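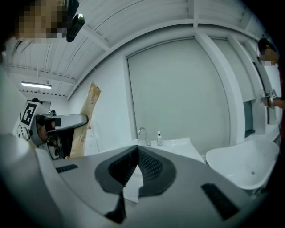
What makes one hand-held gripper better than another?

Mostly how long a person can use it before the wrist gets tired and the grip gets sloppy. Closing force and finger shape matter too, but they come second.

That is the short version of what Keisha Wojcik told me over a very long cup of tea. She has been comparing hand-held grippers for Koltano since September, together with her colleague Lukian Melnychuk, and she talks about them the way my aunt talks about kitchen knives, with great affection and a good number of grudges.

"Everyone asks me about strength first," she said. "I had a strong one on my desk for months and I hated it. You'd squeeze, and it would crush the corner of whatever you were holding, and then you'd have to start over."

Paper bags are her favorite test object, which surprised me. I had expected something heavier. "Oh, a kraft bag is wonderful," she said, and she laughed, because I must have looked doubtful. "It folds, it slides, it leans over on you. A block of wood forgives everything. Give me a bag and I'll know by lunch whether I like the fingers."

The two designs they spent the most time on were the Oral, with its stiff fingers, and the Iltura, which has softer pads and a slower trigger. They logged 522 grasps between them, and Lukian kept the notes. He leans toward the Oral. "It does the same thing every time," he told me when he joined us, still in his coat. "With the soft pads I'm always wondering if the thing has shifted." Keisha waited for him to finish and then told me, very kindly, that he has bigger hands than she does and that the Iltura's trigger was plainly made for people like her.

We got onto cameras after that, and onto the little square markers that let the software work out where a gripper is. Glossy surfaces are a nuisance, she said, bathtubs and faucets above all, and a bright white room can be harder than a dim one. She likes testing in bathrooms all the same. "People will want help in there someday. You can't do everything at a table."

I asked which gripper she would take if she could keep only one. She thought about it for so long that Lukian got up and refilled the kettle. "The Iltura," she said at last, "with the Oral's fingers on it. We tried that for 13 grasps and then a screw came out, so ask me again when the new screws come."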